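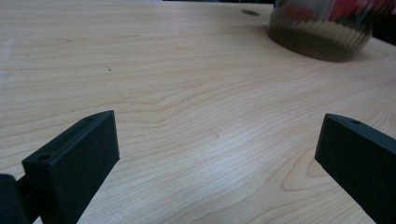
*Light wood tabletop, wavy grain.*

## 4. Following your first bill

Now for the fun part! By the end of this section you'll have a live watch on a real bill, and Jollex will tell you when it moves, stalls, gets amended or drops off the floor schedule. You need a working account (section 2) and at least one legislature switched on (section 3).

We'll use House Bill 1726 from the practice session that comes with every account. It's a funding bill for a concert hall, it has a wonderfully messy history, and you can't break anything by playing with it.

### 4.1 Find the bill

1. Open **Bills** and choose **Practice session** from the menu at the top left.
2. Type `1726` in the search box. Leave off the "HB" for now.
3. Two results come up, one for each chamber. Pick the House version.
4. Read the status line under the title. It should say **Reported from committee**.

> **Note:** Bill numbers start over with every new session. If you type a number you remember from a news story and get something about culverts, check the session menu first.

### 4.2 Turn on the watch

1. Click **Watch** next to the bill title. The star fills in.
2. Choose how you want to hear from us: email, text, or the daily digest. You can pick more than one.
3. Under **Tell me about**, check **Schedule changes** and **New amendments**. Leave **Cosponsors** off until you've seen how chatty it gets. A popular bill can pick up 13 names in an afternoon.
4. Click **Save watch**.

You're now following legislation! A test alert goes out right away. If you don't get it, look in your spam folder and then go to section 9.

> **Caution:** Text alerts go out at any hour, and floor sessions can run past midnight. Set quiet hours under **Settings > Alerts** if your phone sleeps next to you.

### 4.3 Link the companion bill

Lots of bills travel in pairs, with one in each chamber, and the two texts can drift apart surprisingly fast. Linking them is our favorite feature (Ní Bhriain, the shop that built our compare view, did a beautiful job with it).

1. On the bill page, open **Related**.
2. Click **Link companion** and accept the suggested match.
3. Click **Compare text**. Changed lines are shaded, and dollar amounts are in bold.
4. To keep a copy, choose **Export > Side by side**.

In the practice pair, jump to page 2 and look at the maintenance account. The House text gives it $145 million and the other chamber leaves the amount blank. That sort of gap is well worth a phone call to the sponsor's office.

### 4.4 Read the schedule flags

Every watched bill carries one colored flag:

- **Green:** on the calendar for a set day
- **Yellow:** on the calendar, no day given
- **Gray:** not scheduled
- **Red:** taken off the calendar after it had been scheduled

A red flag doesn't mean the bill is dead. Leaders pull bills to count votes, to fix wording, or to let tempers cool, and plenty of them come back. Keep the watch on until the session closes.

> **Note:** Flags refresh when the clerk's feed does. On busy nights the feed can lag behind the floor, so check the chamber's own calendar before you get in the car to go testify.

### 4.5 Share it

1. Click **Share** and choose **Group watch**.
2. Enter the email addresses of the people you work with.
3. Decide who can add notes. **View only** is the default.

Accounts moved over from Skedevitz keep their old group lists, which appear under **Imported**. Lists from Dranar have to be uploaded as a spreadsheet; the steps are in section 7.

To clear the practice watch, click the star again and choose **Remove**. Then go find a bill you care about!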